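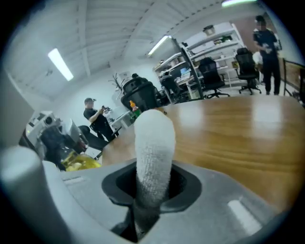
Pruvel 16口GPON板单口ONU批量掉线,LOFi和DOWi交替出现,求排查思路

发表于 11月 作者:guangmao_paixian

机房是Jaramillo节点,OLT为Pruvel中型框,业务板16口GPON,主控双板主备。问题出在13口,其余端口正常。

现象:
1. 每天傍晚以后开始,13口下挂ONU成批离线,几分钟内自行恢复。离线的不是全部,每次名单不完全一样,但有一组ONU几乎每次都在里面。
2. 告警以LOFi为主,夹杂DOWi,没有成片的DGi,基本排除用户侧断电。
3. 下行收光稳定,ONU侧读数和开通时存档对得上。上行收光在OLT侧有跳动,故障时段跳得明显,白天平。
4. 上行BIP误码故障时段上涨,下行FEC前误码没有变化。

已做的:
- 13口光模块原装,读到的模块温度故障时段为70度,白天低一些。
- 主备倒换一次,无变化。
- 主干尾纤两端清洁,端面镜看过,无变化。
- 网管是Temedon,打开了端口级性能采集,导出一晚的告警,13口共145条,LOFi占大头。

手上有一只Wakik的兼容模块,等级和原装一致,准备今晚窗口换上去。想先问一下,这种情况优先怀疑模块还是ODN,或者直接按长发光处理。

——————

2楼 luohan_otdr

下行稳、上行跳,先不要动主干。下行和上行走同一根纤,主干如果有宏弯或者接头问题,下行收光也会跟着变,而且长波长对弯曲更敏感,你下行读数和存档一致,主干基本可以放过。

支路也类似。支路问题只影响那个支路后面的ONU,不会每次名单都换。

建议顺序:先查长发光,再换模块。

——————

3楼 erji_fenguang

不同意2楼的顺序。模块温度70度已经不低,商业级模块上限就在那里。APD接收机的增益和温度有关,偏压补偿做得不好的模块,温度一高灵敏度就往下掉,掉的先是链路预算最紧的那几个ONU。楼主说"有一组几乎每次都在",和这个完全对得上。

换模块只要几分钟,查长发光要逐个关ONU,工时不在一个量级。先换。

——————

4楼 luohan_otdr

回3楼:灵敏度下降只会表现为误码和LOFi,不会出DOWi。DOWi是突发到达时刻漂移出窗,和接收机灵敏度没有直接关系。告警里两种交替,要一起解释。

另外"有一组几乎每次都在"不一定是预算紧。请楼主把这一组的收光和测距值贴出来,不要靠猜。

——————

5楼 erji_fenguang

接收机处在判决边缘时,定界位置判错,OLT也可能报DOWi。各家实现不同,Pruvel的老版本我见过单纯衰减加大就报DOWi的。

——————

6楼 guangmao_paixian(楼主)

补充信息。

反复掉线的那一组,上行收光在13口里处于中间水平,不是最弱的。最弱的两个ONU在最远端,反而掉得少。

测距值上,这一组彼此接近,都挂在同一个二级分光器下面。其它偶发掉线的分散在不同分光器。

DOWi全部出现在LOFi之前,间隔很短,Temedon的时间戳只到秒,看不出更细的先后。

——————

7楼 tongdao_shidian

既然最弱的不掉,3楼的灵敏度说法就比较难成立。如果是接收机整体劣化,应该按收光从低到高依次掉。

时隙冲突更像。某个ONU在不属于自己的时隙发光,受影响的是授权时隙和它相邻的ONU。DBA动态分配,相邻关系一直在变,所以名单会变。ONU ID接近的,同一批开通的,授权顺序往往挨着,所以会有一组固定受害。

楼主看一下反复掉线的那组ONU ID是不是连续的。

——————

8楼 guangmao_paixian(楼主)

是连续的。同一批装机,ID按注册顺序自动分配,所以既是同一个二级分光器,又是连续ID。两种解释都说得通,区分不开。

——————

9楼 xiangxian_bujia

区分的办法:挑一个反复掉线的ONU,在OLT上删除后重新注册,手工指定一个离得远的ID,别的不动,看当晚还掉不掉。

如果不掉了,偏向时隙冲突。如果照掉,偏向那个二级分光器或者它的上联接头。

注意线路模板、业务模板和业务流先备份。Pruvel删ONU会连带删业务流,恢复时要重新下发,如果Temedon侧开了自动同步,先关掉,不然会把旧配置推回去。

——————

10楼 erji_fenguang

这个办法可以,但只改一个样本,当晚本来就有概率不掉,说明不了什么。要改就改几个,连看几晚。我仍然建议先换模块,两件事不冲突。

——————

11楼 luohan_otdr

同时做两件事,好了以后不知道是哪件起的作用。楼主如果只求恢复可以同时做,要定位就分开做。

——————

12楼 guangmao_paixian(楼主)

昨晚先换了模块,窗口时间有限,9楼的办法放到下一步。

换上Wakik模块之后的情况:
- 全部ONU正常上线,测距正常。
- 上行收光整体读数和原装略有偏移,属于DDM校准差异。
- 模块温度比原装低。
- 傍晚开始照样掉线,告警类型相同,反复掉线的仍是那一组。

所以模块可以排除。3楼的方向到此为止。

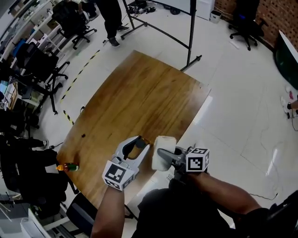

木桌上,双手各持一个手持夹爪

——————

13楼 erji_fenguang

同意模块排除。但有一点提醒:兼容模块的突发接收复位时序和原装不一定一致,Pruvel的板卡对复位信号的位置比较敏感,不建议长期挂着。测完换回原装。

——————

14楼 jizhan_xiaogong

插一句,为什么只盯着光层。傍晚开始正好是流量高峰,会不会是DBA算法在高负载下授权给得太密,保护时间不够?我们这边升级过一次主控软件,单口掉线就消失了。

——————

15楼 tongdao_shidian

保护时间是固定开销,不随负载压缩。如果算法真有这个问题,同板其它高负载端口也应该出现。楼主可以对比一下同板流量最高的端口。

——————

16楼 guangmao_paixian(楼主)

对比过了。同板流量最高的是另一个口,没有任何LOFi。13口流量在板内属于中等。软件版本全框一致。

——————

17楼 jizhan_xiaogong

那我这边的情况和你不一样,当我没提。

——————

18楼 luohan_otdr

傍晚这个时间点要解释的话,更像是某个ONU只在傍晚以后通电。用户下班回家开光猫,故障开始;关掉或者重启以后激光器状态变了,故障暂停。

在Temedon里查13口ONU的上线时间,筛出每天傍晚首次上线、白天不在线的,这类通常很少。和145条告警的首条时间对一下。

还要考虑一种情况:肇事的ONU根本没有注册。没注册的设备在OLT上没有ID,列表里查不到,逐个关ONU也关不到它。常见的是用户自己买的光猫,或者媒体转换器误插到分光器空口上。

——————

19楼 xiangxian_bujia

补充18楼。未注册设备可以看未授权ONU发现列表,如果它能正常响应序列号请求,会在里面出现。如果是以太网光电转换器那种连续发光的,协议上看不到,只能从光上看。

从光上看的办法:
1. 找一个短窗口,在13口下发全部ONU关闭发光。
2. OLT侧读上行收光。正常应该读不到光。
3. 仍有光,说明有设备不听命令在发。
4. 到二级分光器处逐支路断开,看哪一支断开后底光消失。

第四步用上行光功率计测更直接,读数时注意波长档位,下行方向的反射会干扰判断,要用带滤波的表。

——————

20楼 tongdao_shidian

如果是连续长发光,整个口都起不来,不会只掉一部分。楼主这个是间歇的,功率也不会太强。第二步瞬时读一次很可能读不到,要连续读。Pruvel命令行的RSSI读取是按触发时隙采样的,触发点落不到就是空。这一点Pruvel的手册写得很含糊。

——————

21楼 erji_fenguang

可以在OLT上开一个空授权窗口,不分给任何ONU,在这个窗口里采RSSI。厂家的长发光检测就是这么做的。楼主看一下端口下面有没有检测开关,有些版本默认关闭。

——————

22楼 guangmao_paixian(楼主)

三点反馈。

第一,检测开关确实默认关闭,已在13口打开。只开检测,没有开自动隔离,怕误伤。

第二,按18楼的办法筛了上线时间,白天不在线、傍晚首次上线的ONU有两个。其中一个的首次上线时间和告警首条时间在前后一分钟内,连续几天都是这样。另一个对不上。

第三,未授权列表为空。

对得上的这个ONU不在反复掉线的那一组里,它自己从来没有掉过线,收光也正常。ID紧挨着那一组的第一个。

——————

23楼 luohan_otdr

自己不掉、旁边掉,典型。激光器关断慢,突发结束后拖尾,压到后一个ONU的前导码上。后面的ONU前导被盖住,定界失败,先报漂移后报帧丢失,DOWi在前LOFi在后也对上了。

今晚它上线后在OLT上单独下发禁用,观察一小时。

——————

24楼 tongdao_shidian

拖尾只压紧邻的一个,解释不了一整组。除非DBA每帧授权顺序在这一组里轮换。

——————

25楼 xiangxian_bujia

轮换是会的。没有流量的ONU授权很小甚至跳过,紧邻的那个就变成后面一个。一组轮着受影响不奇怪。

——————

26楼 tongdao_shidian

那偶发掉线的分散ONU呢?也在轮换里?连续ID之外的离得很远。

——————

27楼 xiangxian_bujia

一个ONU可以有多个T-CONT,Alloc-ID的排列和ONU ID不是一回事。看Alloc-ID的分配表才准。

——————

28楼 guangmao_paixian(楼主)

昨晚结果:该ONU上线后告警照常出现,下发禁用,13口告警停止。一小时后解除禁用,告警恢复。再次禁用,停止。来回两次,结果一致。

空窗检测在它启用期间有上报,禁用期间无上报。

Alloc-ID表导出来了,偶发掉线的里面有一部分业务T-CONT确实排在它后面,但不是全部。剩下几个没有找到对应关系。

已派单换光猫,旧机收回来以后准备上突发光测试仪看关断时间。原装模块已换回13口。

——————

29楼 erji_fenguang

剩下几个没有对应关系的继续看。换完光猫如果还有零星LOFi,单独开帖,不要混在一起。

另外70度的问题还在,和掉线无关也要处理,先看防尘网和风扇转速档位,同框相邻槽位的模块温度一并导出来对比。

——————

30楼 guangmao_paixian(楼主)

防尘网看过,堵得比较多,已报更换。邻槽温度今天导。

——————

31楼 luohan_otdr

旧光猫测完把关断时间贴一下,同批次的型号我们这边也有在网的。

——————

32楼 jizhan_xiaogong

检测开关全网打开会不会占上行带宽?我们端口多,想在Temedon里批量下发。

——————

33楼 xiangxian_bujia

空窗要占时隙,按周期开一次,比例很小。批量下发之前先挑一块板跑几天,确认误报率再推。自动隔离不要一起开。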